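主题：Re: [双臂台] 右爪半路自己张开，有没有人见过？

各位好！

这个问题终于逮住了，先把结论放前面，赶时间的朋友看完这一段就可以去检查自己的台子：右爪在抓取途中自己张开，起因是夹爪通信线在腕部转到某个角度时瞬断，Pilau 的驱动发现超时以后自动重连，Skilach 夹爪的固件一收到重新使能就跑一遍回零，回零的第一个动作就是张到最大。更要命的是后半截：回零做完，上位机手里那个"闭合"的目标值还在，夹爪会再合上一次，用的是默认速度和默认力。如果这时候有人伸手去捡掉下来的东西，手指正好在两根指头中间。

我们这边没有人受伤，夹到过一次手套的指尖部分，里面是空的。但我还是希望大家先把下面"临时措施"那一节照做了，再慢慢看分析。分析本身我觉得特别有意思，写得有点长，见谅！

先把之前那封贴回来，逐段回复。

> 各位好，想问一下双臂台的一个现象。
>
> Vahidi 这台从换完腕部线以后一直跑托盘分拣，左右臂配合，右爪负责从料盒里取件放进托盘。最近发现右爪偶尔会在抬起来以后突然张开，零件掉在半路，然后夹爪又自己合上。界面上不报错，操作的人一般以为是自己主手没握紧，重录一条就过去了。
>
> 我翻了一下记录，最清楚的一次是第 1546 条。主手的开合量全程都是闭合，从臂夹爪的反馈却跳到了全开。

这封信写得太好了，尤其是把第 1546 条单独拎出来这一点，省了我两个晚上。我就是从这一条开始看的。

主手那一路的曲线确实平得像尺子画的，操作的人完全没有松手，所以请先给所有被怪过"手没握紧"的同事平反。从臂反馈那一路，张开之前有一段空白，空白里没有任何一帧夹爪数据，长度是 124 毫秒。之前看不到它，是因为我们的回放工具会自动把缺的帧用上一帧的值补齐，画出来就是一条连续的线，非常光滑，非常骗人。我把补帧关掉以后那个缺口一下子就露出来了，当时我在工位上叫了一声，隔壁以为机器又撞了。

> 试过的东西：
>
> 1. 把夹持力调大，没用，照样张开。
> 2. 换了一批表面比较粗糙的零件，没用。
> 3. 怀疑电机过热保护，摸了外壳，没觉得烫，也没有温度告警。
>
> 这个现象在左爪上一次都没出现过。左右两只是同一批买的，固件版本也一样。

关于调大夹持力，顺便说一句，请调回去。力调大不会让它不张开，倒会让它合回去的那一下更狠。手套那次就是在力调大之后发生的。

过热我也怀疑过，还把夹爪的温度日志导出来看了一遍，平平无奇，过。

左爪没事这一条是整件事里最有用的线索。同一批、同一版固件、同一份驱动配置，区别只剩下线和走线。两边腕部的线走法本来就不是对称的，左边是往上绕一个弯再过到夹爪，右边是从臂上弹出来，朝左下方垂下去。当初装的时候两边各有各的迁就，左边要给相机支架让位，右边要给桌子边上的人让位，谁也没多想。

于是做了最笨的一个实验：左右夹爪的通信线对调，别的什么都不动。然后让两条臂空载反复做腕部旋转，夹爪保持闭合，驱动里打开逐帧时间戳。

对调之后第一晚，左爪张开了！

我真的很久没有因为一个故障这么高兴过。故障跟着线走，夹爪洗清嫌疑，电机洗清嫌疑，固件洗清一半嫌疑（另一半后面要说）。把线再换回去，故障又跟回右边。到这里基本就可以拆线了。

拆下来以后外皮完好，肉眼看不出问题，插头也没有松。用万用表接着，一边弯一边看，弯到靠近插头的那一小段，往某个方向一拧，读数就跳。换个方向拧就好好的。剪开外皮，里面一根信号芯线已经断得只剩几丝搭着。垂下来的线在腕部转到底的时候，所有的弯折都集中在插头后面那一小截上，线自己的重量又一直往下拽，等于每转一次就在同一个点上掰一次。

左边绕的那个弯，虽然难看，弯折却分摊在整段线上，所以一直没事。难看的反而是对的，哈哈。

> 还有一个问题：为什么界面不报错？如果通信断了，Pilau 应该弹告警才对吧？

对，应该弹，可是它没有弹，这就是我说的另一半嫌疑。

Pilau 的夹爪驱动里有一个看门狗，超时以后先尝试静默重连，重连成功就当什么都没发生过，只在调试级别的日志里留一行；只有重连失败才会往界面上抛告警。这个设计单看没有毛病，现场总线偶尔丢几帧是常事，每次都弹窗操作的人会疯掉。问题出在重连的实现：它把夹爪当成刚上电的设备，从头走了一遍初始化，清状态、使能、下发目标。Skilach 的固件那边也没有毛病，手册写得明明白白，使能之后如果位置未标定就执行回零。清状态的那一步恰好把"已标定"标志也清掉了。

两边各自都讲得通，拼在一起就成了这样：

- 信号芯线瞬断，夹爪数据缺失
- 看门狗超时，驱动静默重连
- 驱动清状态，标定标志被清
- 固件收到使能，发现未标定，回零，张到最大
- 回零结束，驱动补发最后一次目标，也就是闭合
- 夹爪合上，界面一切正常

我把调试日志和记录对了一遍。从换完腕部线到拆线，一共录了 1626 条，日志里能对上的静默重连加张开有 3 次，第 1546 条是其中看得最全的，从缺帧到重新合上都在录制时间里。另外两次一次卡在录制结束的地方，一次刚好在复位动作里，本来就要张开，所以根本没有人察觉。频率这么低，难怪一直被当成手滑。

复现的时候就快多了。把坏线装回去，臂降速，让右腕停在最容易断的角度附近小幅来回摆，盯着时间戳看，没多久就能抓到一次。做这个的时候桌面上只留托盘，操作的人在桌子外面，一只手放在急停上。请一定照这个来，不要把零件摆上去试，东西一掉，人的第一反应就是去捡，我自己也一样。

两只夹爪张开以后，指头的位置都在托盘远端那个方向上，中间这块空当正是平时人伸手进去扶零件、摆托盘的地方。桌子右侧紧挨着工位，坐着的人手一搭就到右爪旁边，所以右边这一只尤其要当心。
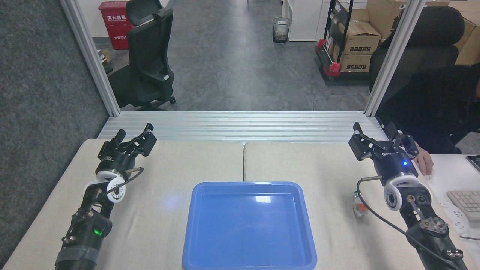 Tatden 回信问的是急停：拍下去以后夹爪到底断不断电？他们那边的台子拍了急停，两条臂立刻抱闸，夹爪却还能动，他们一直以为是自己接错了。

问得太及时了，我周日专门去测了这个。没有接错，我们的也一样！臂的动力电走急停回路，夹爪的电是从另一路辅助电源取的，当初这么接的理由是急停的时候不要让零件掉下来，夹爪保持夹住。出发点是好的，可是它默认了"夹爪有电就会老实夹着"，而这次的故障刚好把这个前提打掉了。我在复现的时候拍下急停，臂停了，人为拔插一下夹爪通信线，夹爪照样张开，照样再合上。

也就是说，在目前的接法下，拍了急停以后把手伸进两根指头中间，是不安全的。请把这句话转给每一个会上台操作的人，包括只是偶尔来帮忙摆零件的。

另外顺手提醒一下指示灯。右腕上那颗蓝灯亮着，只表示夹爪有电，跟通信正常不正常没有关系，我在缺帧的那段时间里盯着看过，它一下都不闪。左臂中段外壳上那颗绿灯是臂关节那一路的，也管不到夹爪。之前有同事习惯看一眼灯就伸手，这个习惯得改掉。

## 临时措施（今天就可以做）

1. 换线。不管有没有出过问题，右腕那根垂下来的夹爪通信线都换掉。新线按左边的走法绕一个弯，靠近插头的那一截用扎带固定在法兰后面，扎带不要勒死，线能在里面滑一点。
2. 转腕检查。换完以后断电，用手把腕部从一头转到另一头，看线在任何角度都不绷、不蹭相机支架。支架的边比看上去的利，蹭久了外皮会破。
3. 夹持力调回默认值。
4. 捡东西之前，先拍急停，再关夹爪的辅助电源。两步都要做。辅助电源的开关在我们这里装在桌子下面，位置很别扭，已经在准备挪到桌沿。
5. 不许从两根指头中间取件。件卡在夹爪里的，关电以后从侧面拿。
6. 回放工具里的补帧关掉，或者至少把补出来的帧换个颜色画。

第 4 条会让节奏慢下来，我知道。录数据的时候最烦的就是这种停顿，不过等下面的驱动改好，这条可以放宽一点。

## 驱动这边改了什么

我在自己的分支上改了一版，已经在 Vahidi 的台子上跑起来了，坏线装着都能正常应对，效果让我很满意！主要的改动：

重连和初始化彻底拆成两条路。重连只恢复会话，读一遍夹爪当前位置和标定标志，不清状态，不重新使能。如果读回来标定还在，就以当前位置作为新的目标值，夹爪停在原地。如果读回来标定没了（比如真的掉过电），夹爪保持失能，等人处理。

旧目标值在超时的那一刻作废。这一条我觉得比前一条还重要，过期的命令不应该在恢复之后补发，哪怕它看上去跟现在的状态很接近。要恢复跟随，操作的人得先把主手开合到和从手当前位置一致，再踩一下脚踏确认。

静默重连不再静默。不弹窗，界面角落里出一个黄色计数，点开能看到每一次的时刻和缺帧长度。录制中的那一条会自动打上标记，后处理的时候默认剔掉。我本来想做成弹窗，试了半天，还没录完就想把显示器砸了，所以改成角落计数。

回零改成显式命令。开机以后要人点一下，点的时候界面会提示清空夹爪附近。少一次自动，多一次点击，我觉得值。

还有一处没改完：固件里"使能即回零"这个行为我们在上位机绕过去了，可是如果有人用 Skilach 自带的调试工具连上去，还是会触发。我已经给 Skilach 写了信，问能不能加一个参数关掉，附了日志和时序图。收到回复会转发到列表里。

## 关于已经录好的数据

这个之前没有人提，但我猜很快就会有人问，先写在这里。

对上号的那几条已经从训练集里拿掉了。留着的话，模型会学到一个很奇怪的东西：主手命令闭合，夹爪张开，零件掉落，然后闭合。量很小，未必真能学坏，可是拿掉也没有什么代价。

麻烦的是补帧。之前导出的时候补帧默认是开着的，所以比这短得多、没有触发看门狗的小缺口，在导出的数据里也是看不出来的。我写了个小脚本，从原始日志里重新扫时间戳，把每条记录里最长的缺帧写到元数据里。脚本放在仓库的工具目录下，用法看文件头的注释，写得比较潦草，哪里看不懂直接在列表里问。用 Pilau 旧版日志格式的要先转一遍格式，转换器以前就有，不用重写。

如果你的台子没有保存原始日志，只有导出的文件，那就只能看夹爪反馈里有没有"连续几帧数值完全相同"的段落。静止的时候数值也会相同，所以误报会不少，要结合臂在不在动来判断。

## 急停接线，想听听大家的意见

现在有两种改法摆在我面前。

一种是夹爪的辅助电源也并进急停回路，拍下去全断。简单，好解释，任何人一听就懂。缺点是断电以后夹爪没有保持力，手里的件会松。我们这边抓的都是小件，掉了就掉了，托盘里外都不怕。可是我记得 Tatden 那边抓的东西要重一些，直接掉下来砸到手也不是好事。

另一种是夹爪保持供电，急停信号另拉一路进夹爪的禁动输入，让它锁在当前位置，谁发命令都不动。听上去更漂亮，前提是固件在禁动状态下真的连回零都不做。手册在这一点上只有一句话，含糊得很，我测了一下，禁动状态下拔插通信线，夹爪没动，可是我不敢只凭自己在一台机器上测的结果就写进规程。

我个人倾向第一种，至少在 Skilach 把话说清楚以前先用第一种。有第二种实测经验的朋友请务必回信，不同固件版本的结果都想要，测的时候写清楚是哪一版、急停前夹爪是开还是合、拔的是通信还是电源。

还想请大家顺手看一眼自己台子上的腕部走线，尤其是为了给人让地方而把线往下垂的那一侧。不用拆，转一转腕，看看是不是每次都弯在同一个点上。发现有类似情况的，回这封信就行，坏线先别扔！我想收几根断在不同位置的，剪开比一比，顺便看看换成更软的线有没有用。手头这根已经装进袋子里了，断口特别典型，谁想看我可以寄。

驱动分支今晚合并之前还会再跑一轮，右腕全程来回转，用新线，补帧关着。有结果我接着发在这个主题下面。

Vahidi 双臂台

> 最后，如果只有我们这一台有这个问题就算了，不用花太多时间。

这句也回一下：花的时间完全值得，千万别算了，下次看到这种怪事请照样发上来！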